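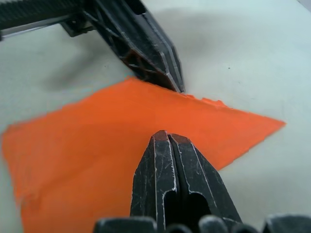
Titilayo Bako asks whether she really must use a ruler for torn-edge cards. No, my dear, fingers do very nicely, and I rather like a ragged edge on orange!

Lay your sheet flat on a clear table and fold it firmly, running a thumbnail along the crease. Turn it over, fold it back the other way, and do that 2 more times if the paper is stubborn. Then tear slowly, a little at a time - hurrying makes it wander.
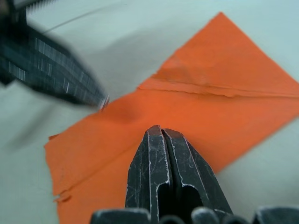 Flevine, Oct 13, 2018

Keep your scraps, please. The small curly ones make lovely petals, and a wrinkled piece can go under a heavy book overnight before you glue it down.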